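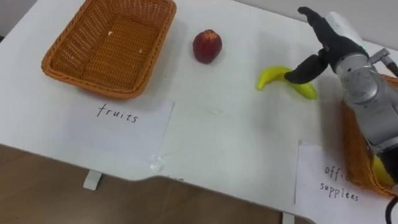
En julio me escapé a Flemesthorpe a ver el taller de Vider, que abre sus puertas una tarde al año, y menos mal que fui pronto – a las tres ya no cabía nadie. Yo iba por las máquinas grandes y acabé casi una hora pegada a una mesa blanca con dos cestas de mimbre, una con su hoja escrita a mano de «fruits» y la otra de «office supplies». ¡Qué maravilla de sencillez!

Ro-un Yang, que cuida de esa celda, me fue contando cómo la tienen montada. Los papeles van pegados a la mesa con cinta transparente y los cambian cada vez que inventan una tarea nueva. El plátano de juguete es el más traicionero, por lo visto: con esa curva, los dedos negros de la mano tienen que entrar por el centro o se les gira.

Lo que más me gustó fue la parte de mantenimiento (soy así). Cada 600 ciclos revisan el forro de los dedos, y cada mañana repasan la tornillería del brazo y miran que el cable no roce con nada. La mano llevaba 2391 agarres desde la última reparación, un tendón que cambiaron en Stalunville y que tardó 14 días en volver.

Me quedé sin ver la sala Seo porque cerraban a las seis. El café, flojito, pero el bizcocho de la entrada estaba buenísimo.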